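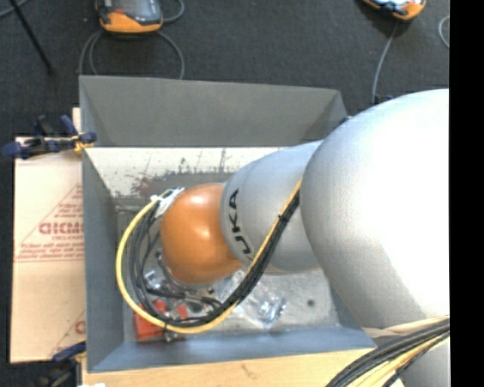

*KUKA arm over the gray metal bin*

## Wild persimmons: pick, shake or wait?

**ridgewalker_dee**

Found my first wild American persimmon trees yesterday on the back side of Tekleab Ridge and I am so excited I can barely type. There's one big one with that chunky alligator bark and a bunch of skinny ones around it. The sign at the overlook says 3,105 feet, and I did not expect to find them that high up!

Of course I did the thing everyone warns you about. Picked a pretty orange one off a low branch, took a big bite, and my whole mouth turned into a wool sock. Tongue, gums, everything. It took half a bottle of water and a granola bar before I could feel my teeth properly again.

BUT then I tried a squishy, ugly one off the ground and oh my goodness. Apricot jam, a little honey, something like pumpkin pie filling. I ate them until I ran out of soft ones (and spit seeds the whole way back to the car).

So, questions. Do I have to wait for frost? Can I pick the firm ones and ripen them at home? And what do people do with all the seeds?

---

**Kaiwen Zeng**

Welcome to the club, the wool sock is how we all got in.

You don't need frost. I've had trees drop perfect fruit in September with the nights still warm, and I've had fruit on other trees that stayed nasty after three hard freezes. Each tree keeps its own schedule. Go by feel: if it's so soft you'd be embarrassed to serve it, it's ready. The skin goes a bit translucent and wrinkly, and the cap comes away with no tug.

Firm ones that have full color will sometimes soften on the counter. Firm ones with any green on them, leave alone.

---

**mast_year_mike**

Going to disagree with Kaiwen some. My grandfather never touched one before a frost and neither do I, and mine are always sweet. The early drops around here are full of ants and taste flat. Cold does something, I don't care what the books say.

Also don't shake the tree. You bring down all the half-ripe ones and then next week there's nothing.

---

**Kaiwen Zeng**

@mast_year_mike Your grandfather was picking late, and late fruit is ripe fruit! I'm not saying frosted ones are bad, mine in November are some of the best I get. But if Dee waits for frost on an early tree, the deer and possums will have cleaned it out.

Freezing them at home does knock the pucker down a good bit in my experience. I wouldn't count on it to rescue a green one, though.

With you on the shaking. A gentle wiggle of a branch is as far as I go.

---

**mast_year_mike**

Fine, a wiggle.

---

**pulp_and_pie**

Ooh, let me do the kitchen part! Don't try to peel them, you'll go crazy. Pull the caps, rinse fast, and push them through a food mill. I have a Dustero, the hand crank kind, and it spits the seeds out the side with hardly any pulp stuck to them. A colander and a wooden spoon will do the job too, it just takes longer and gets on the ceiling.

TASTE EVERY FRUIT BATCH BEFORE IT GOES IN THE BOWL. One puckery persimmon can ruin the whole lot, and baking can bring the pucker out even more. I lost a whole pudding that way one Thanksgiving and my sister still brings it up.

Freeze the pulp flat in bags, two cups each. That's one pudding.

---

**Dionysis Andreadis**

Seeds: plant them! Clean off all the pulp, put them in barely damp sand in the fridge for the winter, and sow in spring in the deepest pots you have. They make a long taproot right away and hate having it bent. I started 500 one year for a hedgerow over by Kukon Creek and had more seedlings than I had friends to give them to.

Keep in mind that most wild trees are either male or female, so a single seedling might never fruit. And it will be years before you find out. Grafting is quicker if you've got a tree you love, and it sounds like you do.

One caution on eating quantity, Dee. Don't stuff yourself on underripe ones, especially on an empty stomach. The stuff that makes your mouth pucker can clump up in there, and people do end up at the doctor.

---

**ridgewalker_dee**

You all are wonderful. Noted on the stomach thing, I was a little bit of a pig about it but only with the soft ones.

Is there any trick to spotting more trees? I feel like I've walked past a hundred of them.

---

**mast_year_mike**

Go back after the leaves drop. The fruit hangs on bare twigs like little orange ornaments and you can see them from the road. Old fence lines, field edges, power line cuts. Ask first if it's somebody's field.

---

**brambleandburr**

Check whose land the ridge is, too. The Brendero side lets you gather for your own use but the rules are different past the gate. The office picks up the phone on Monday mornings.

Dee, what size are yours? Mine are barely bigger than a cherry and almost all seed, but the flavor is out of this world.

---

**ridgewalker_dee**

More like a ping-pong ball, on the big tree at least! Haven't tried the skinny ones, everything on them was still hard. Going back this weekend with egg cartons so they don't get squashed in my pack. I'll call the office first. @pulp_and_pie, can you post the pudding recipe?

---

**pulp_and_pie**

Typing it up tonight. Do you like it chewy or cakey?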